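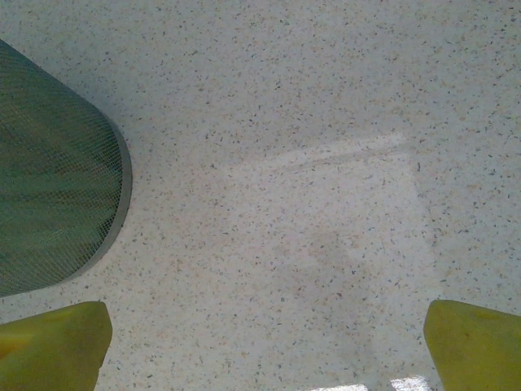
Terrazzo floor, green mesh bin at left.

Filed under: Club Reports > Football

Progress report, Ovon junior football program, May

Quick one, full figures to follow. Registrations closed at 316, up on last season. Larnel girls side now has enough to field a team every week, which was the main thing in the grant. Spent $3,751 so far, mostly goal post padding and umpire fees. Motard ground still has no lights past the 50, so training there wraps up at 5.30 til the council gets back to us. Have chased twice.

Buzatu Cup carnival went ahead, more than 476 through the gate. Canteen did well. Two games cut short, lightning.

Still to do: first aid course, jumper order (supplier slow), coaches accreditiation. Will need the second payment before finals.

Back to top | Contact the club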